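How Does a Musical Get On the Road?

Suppose you go to see a musical at the Rilach Theatre in December. The curtain goes up, there is a street with lamp posts, a bakery and a moon, and everybody sings about bread. Very nice. But the night before, that moon was in a different town, and so was the bakery.

A show that moves from place to place is called a touring show. Our made-for-moving musical is The Baker of Nyanda, which has 443 costumes and socks to keep track of. Most of them are socks.

First, the packing

When the last song ends, the actors go off to take their make-up off and eat crisps. The crew start work. Taking a set apart is called the get-out, and it begins before some of the audience have found their coats. The bakery folds flat. The lamp posts come in halves. The moon gets its own box, with MOON written on it, so that it isn't mistaken for a very large cheese.

Then, the lorries

The Baker of Nyanda travels in 2 lorries. From Pastent to Rilach is 122 miles, and they drive it at night, when the roads are quieter and the drivers can have the radio to themselves. Whatever is needed first goes in last, by the doors. If you have ever packed your swimming things at the bottom of the bag, you will see the sense in this.

Next, the get-in

Stages are all different sizes, which is a nuisance. At Brarach the stage slopes towards the audience. This is called a rake, and anything on wheels has to be stopped from rolling into the violins. The lights go up first, then the scenery. By six o'clock there is a sound check, where grown adults say "one, two" into microphones and never seem to get any further.
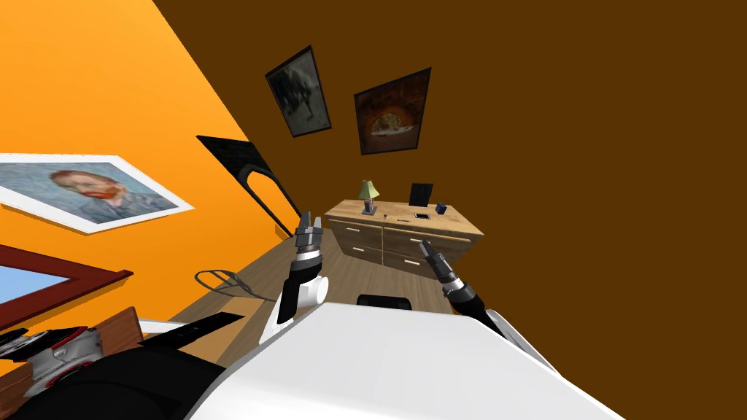 WORDS TO KNOW

Props: the things actors pick up and carry. Loaves, letters, umbrellas.

Wings: the hidden spaces at the sides of the stage. No feathers.

Pit: where the band sits. It is lower than the stage and holds a surprising number of biscuits.

Understudy: a performer who learns somebody else's part in case that person gets a cold. Some understudies go 300 shows without being needed, and know every word.

House: the audience. A "full house" means every seat is sold, including the one behind the pillar.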